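Boarding the dog versus having a sitter stay over

Nov 12, 2023

We got back from Ledlow on the weekend and the dog is asleep on the hall mat, so I'm writing this up while I still remember what we spent. A few people asked after my June post how we were going to manage it.

The trip was nine nights. Our dog is eleven, a kelpie cross, a bit deaf, on one tablet in the morning and one at night. She has been in a kennel twice before. The first time was fine. The second time she came home hoarse and wouldn't eat her dinner for two days, and the vet said it was probably stress and to keep an eye on it. That was four years ago and we'd avoided the question ever since by only going places that would take her.

I rang two kennels. The first was full. The second was Galtetti, out past the saleyards, and they had a run free. The woman on the phone was helpful and didn't mind me asking a lot of questions. They do medication but charge extra per dose. Dogs are walked twice a day and the lights go off at eight. They also wanted a kennel cough vaccination done at least two weeks before, so if you're thinking of going that way, book the vet first.

The other option was a live-in sitter. We used Farooqui Pet Minding, mainly as they're on our side of town and could send the same person for all nine nights. The total came to $1399, paid half up front. There was also a $300 bond, which came back to our account the day after we got home. The kennel would have been cheaper, even with the tablets added on.

We did a meet and greet first, which was free. The sitter came over, sat on the floor, and let the dog come to her. She asked where the lead was kept, which side the dog walks on, and whether she was allowed on the couch (no, but she gets up there anyway). I wrote out two pages of notes and stuck them on the fridge. In hindsight one page would have done. The bit that got used was the tablet times and the vet's number.

We had a message every evening with a line or two on what she'd eaten and how far they'd walked. On the fourth night there was a storm and the dog ended up in the laundry behind the basket, where she always goes. The sitter left the door open and the light on and she came out by herself.

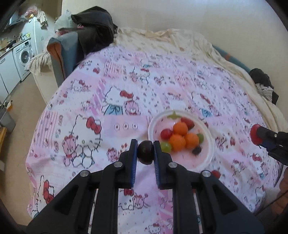
Pets & Home

A few things I'd do differently. I'd buy enough food for the whole stay plus a few days. We ran short and the sitter had to go out for a bag of the Drarkov senior biscuits, and I paid her back. I'd also put the tablets in a weekly box instead of leaving the two packets on the bench, and show the sitter how the side gate catches.

The dog was pleased to see us for a minute or so and then went back to her mat. She ate her dinner that night. Her weight was the same at the vet on the following visit as it was before we left.

We're away again for three nights after Christmas and I've already asked for the same sitter. If she can't do it I'll try Galtetti for that one, given it's short, and get the vaccination done early.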